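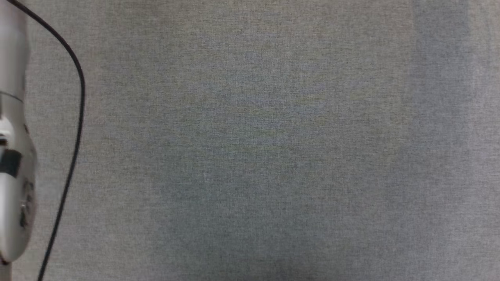

Gray woven cover, nothing on it. Fine crosshatch, light and dark flecks.

Emstead Tabletop Cloth Set

README, last touched in September

Emstead is a collection of pictures of covered work surfaces, mostly gray, mostly flat. If you came for drama, the Broltia set next door has curtains.

What's in it

1,049 pictures of fabric-covered tabletops
3,734 text notes, so several per picture, and a few that repeat each other in different moods
299 pictures of bare cloth, nothing set down on it
index.csv, one row per picture
notes.csv, one row per note, joined on surface_id
weave_terms.txt, the word list the notes try to stick to

The rest of the pictures have ordinary things on the cloth: mugs, spoons, folded towels, a stapler that shows up more often than it deserves.

Why so much bare cloth

The first version had none. Every picture had a thing in it, and people who used the set soon had software that saw a thing in every picture, including a faint spoon in the weave. The bare ones fixed most of that. They also make the index very dull to scroll through, and we have had mail on the subject.

Fields in index.csv

surface_id: four digits, no meaning
cover: woven, felt, knit, canvas, unsure
main_color: one word. Gray is gray. Please do not send us "pewter"
fleck: yes or no, for cloth with mixed light and dark thread
folds: none, few, many
items: how many separate things sit on the cloth. Zero is a real answer and is written 0. A blank means we haven't looked yet
edge_seen: whether any edge of the cloth shows

The caption at the top is typical of a short note. Its row says woven, gray, fleck yes, folds none, items 0, edge_seen no.

Choosing between woven and felt

This took up more of our lives than planned. Heathered gray cloth looks a lot like felt until you look for the threads. The rule we settled on: if you can follow a crosshatch, it's woven. If it's all fuzz and no direction, it's felt. If you've been staring for more than a minute, it's unsure, and you should go get some coffee. We don't guess at fiber. Wool and polyester look the same to us in a picture, and anyone who says otherwise is welcome to label the next batch.

Known problems

Gray is badly overrepresented. We like gray, or we did.
The folds column was filled in by two people with different ideas of what a fold is. Treat "few" and "many" as one value if it matters to you.
Some lint was counted under items in the early rows. It has been demoted.
Patterned cloth is nearly absent. One checkered cover got in and has its own fan base.

Getting started

Unzip, open index.csv, and filter on items = 0 for the bare cloth. The preview tool, Dimomico, loads 1,000 pictures at a time and then sulks, so split the set in two or use something else. The Bianchini loader works too, but it reads "none" as a missing value, and you will lose the folds column without a word of warning. Turn that off under import settings.

Corrections

Send the surface_id, the field, and what you think it should say. One correction per message is easiest. Fixes to the cover column are read first - fixes to main_color go in a separate pile.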